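Last updated: 24th July
Reading time: 8 minutes

Skernus two-arm cell: operator guide
Section 2. Handover set-up and finger care

This section covers the cell from power-on to the first handover between the left and right arms. It also covers changing the yellow fingers, which wear faster than anything else on the machine. It assumes the arms are already bolted to the front rail and that the Condori control software is installed on the cell computer. If you are moving the cell to another bench, start with Section 1.

CAUTION: The arms drop when power is removed. Support both of them by hand, or park them in the rest pose, before you switch off.

Before power-on

1. Check that each base bracket is tight against the aluminum rail. Push the bracket sideways with your palm. If it slides, tighten the rail screws a little at a time, going from one to the next, and check again.

2. Follow the purple cable on each arm from the base to the wrist. It should lie along the white links with a loose loop at the wrist. A cable pulled straight will work its way out of the connector after a few hundred cycles. A loop that is too big will catch on the other arm's camera.

3. Look at the two small boards below the rail, one at each end. Press every plug home. Do not hang anything from the cables that run down from here.

4. Smooth the printed cloth toward the back wall and tuck it in at the corners. The cloth and the wallpaper are part of the set-up. The cameras were tuned with them in place, and a different cloth means running the camera check in Section 3 again.

5. Put out the table items: the gold stand on its rectangular base near the back, the blue mug to the left of it with its handle to the left, and the leaf-pattern bowl on the right. Exact placement does not matter for the handover, but all three must be outside the space where the grippers meet.

Power-on and homing

6. Switch on the left arm, wait until the software lists it, then switch on the right arm. If you switch on both together the software sometimes swaps their names. The symptom is that you command one arm and the other one moves. Switch both off and begin again at this step.

7. Press Home. Keep your hands out of the enclosure until both arms have stopped. Homing takes 17 seconds from the rest pose and longer if an arm was left stretched out.

8. Open and close each gripper twice. Both fingers should travel by the same amount. If one lags, stop here and go to "Changing a finger."

Setting the meeting point

The meeting point is the spot above the table where one gripper takes an item from the other. It is saved once and reused, so take the time to get it right. Renato Vergara's original settings are stored under the name "Kustgate" and are a good place to start from.

9. Load the saved meeting point and set the speed slider to its lowest mark. Leave the grippers empty for this step. Run the approach and stop it when the fingertips are close to touching.

10. Look from the front and then from one side. The two sets of fingers should point at each other at the same height, above the middle of the table and clear of the gold stand.

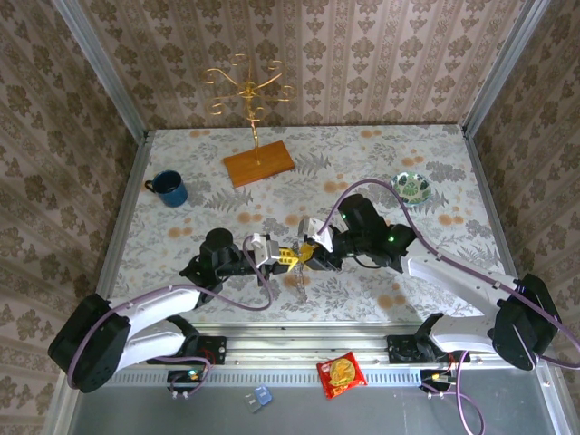
If one gripper sits higher than the other, correct the right arm only. Correcting both at once makes it hard to tell which change did what. Use the small arrow keys in the Meet window and move one step at a time, waiting for the arm to settle after each press.

11. Save the new point under a new name. Do not overwrite "Kustgate."

12. Place a light item in one gripper and close it. Anything that can be pinched at the fingertips will do, up to 300 grams. Avoid wet or oily items, which leave a film on the fingers.

13. Run the handover at low speed. The giving gripper must stay closed until the taking gripper has closed on the item. If it opens early, increase the Hold value and repeat.

NOTE: Do not raise the grip force to cure a dropped item until you have checked the alignment. Most drops come from fingers that meet at an angle, and more force only bends them further.

Checking from the wrist view

The fixed view is good for height and poor for twist. Open the wrist view for the finer check — it looks along the fingers, so a small twist is easy to see.

14. With the grippers at the meeting point, compare the two fingers of the facing gripper. The rows of openings should run down both fingers in the same way, and the tips should come together evenly. The seam between your own gripper's fingers should be straight from top to bottom.

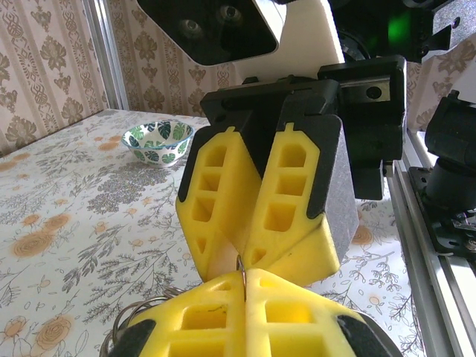

A seam that opens toward the tips means the finger screws are loose or the finger has taken a set. Try the screws first. A seam that opens toward the base usually means something is trapped where the finger meets the housing.

15. Check that the facing gripper's camera is clear of every cable. Wipe its front with a dry lint-free cloth if the picture is hazy.

16. Repeat the check from the other arm's wrist view. The two views will not look alike, and they do not need to.

Loop test

Run a loop test after any change to the meeting point, the fingers or the cables. It passes a small item back and forth without putting it down.

a. Load the item and select Loop in the Meet window.

b. Start at low speed. Watch the wrist cables on the first pass and the fingertips on the second.

c. Raise the speed one mark and let it run again. An item that hangs below the fingers will swing more as the speed goes up. If it swings into either arm, go back one mark and leave it there.

d. Press Pause, not Stop, when you want to look at something closely. Pause holds the grip; Stop releases it.
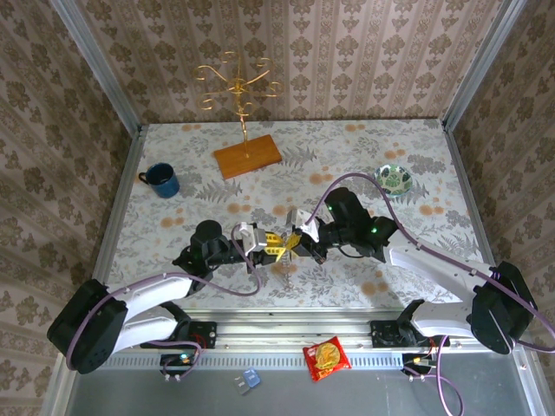 Changing a finger

Change fingers in pairs. A new finger against a worn one will not meet squarely, whatever you do with the screws.

1. Send the arm to the rest pose, open the gripper and switch off the arm.

2. Support the wrist with one hand. Undo the finger screws and slide the finger straight out. Keep the screws — spares from Sasico do not include them.

3. Look over the black edging on the old finger. If it has split, look for crumbs in the housing and brush them out.

4. Fit the new pair, finger-tight only. Close the gripper by hand so the fingers line up against each other, then tighten.

5. Switch on, home the arm and go back to step 8.

Write the date and the arm (left or right) in the cell log. Olga Iglesias orders replacements from the log, so a change that is not written down will not be reordered.

If the green light on a wrist does not come back after a finger change, switch off and reseat the purple cable at that wrist. If it is still out, leave the arm off and report it.

Questions about this section: Severino Olmedo, cell support
© Skernus. All rights reserved. | Contact | Back to top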